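Grorkton has been delayed twice, and Jeanine Boersma would like it known that the second time wasn't her fault.

"The first one was," she says. "I'll own February."

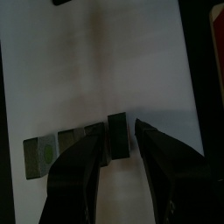 By Hammad Qureshi

Boersma directs the puzzle game at Kindton, a studio of 12 people above a dentist. It's due on PC on 10th November, a Sunday, a release day she says was picked by looking at what everyone else had picked and running away.

The demo had 14 levels. The full game has 277, down from a number she won't repeat. "Troels kept making them. You'd go to lunch and there'd be a new ice world."

Troels is Troels Nørgaard, the level designer, who declined to be interviewed on the grounds that he was making a level.

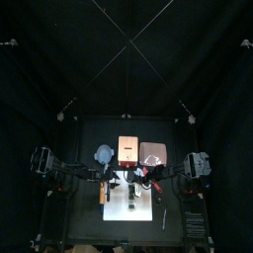

Boersma did cut the online mode, and she doesn't miss it. "We had it running for a week. Two players would meet, wave, and then one would push the other into a pit – every time. Steinar in QA loved it. Steinar worries me."

She is more careful on the subject of a console version. There have been talks. There has been, she allows, a spreadsheet.

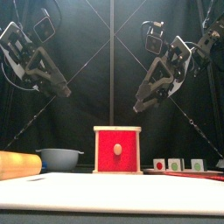 "If PC does okay, we'll look at it. If it doesn't, I've heard good things about dentistry."

And the hint system testers complained about? Still in, now off by default. "It used to sigh at you," she says. "I thought that was charming."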